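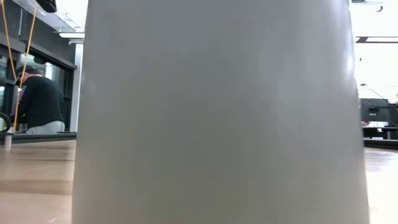 Signe Torvik asked after the last report whether the plain canisters would be confusing with no labels on them, and whether we could hold off on printing until people had used them for a while. We have done that. Printing is now planned for July, and the money set aside for it has not been touched.

Progress to 29 Jun 2026

Findeck kitchen refit, storage and work surfaces

The wooden tabletops are in and in daily use. The glossy finish wipes down easily but shows glare under the overhead lights, mostly in the afternoon. We have asked Seixas for a price on a matte coat for the two tables nearest the windows.

Canisters: 266 ordered from Etero, 99 delivered. The rest are due in two shipments. The taper is slightly more than on the sample, so they sit closer together at the base than we had drawn and each shelf holds one fewer. We moved the shelf pegs and did not need new shelves.

Dry goods have been moved out of bags and into canisters on the left-hand side of the room. The right-hand side waits on the next shipment. Staff are using paper tags tied to the shelf for now — these fall off, and we would like to replace them with clip-on ones.

Clevari finished the counter wiring three days late. No extra charge.

Still open:
Matte coat, price not received
Lids, three colors to choose from, sample set requested
Wording for the printed labels

Spending is within the approved amount. We are not asking for any change to the budget at this point.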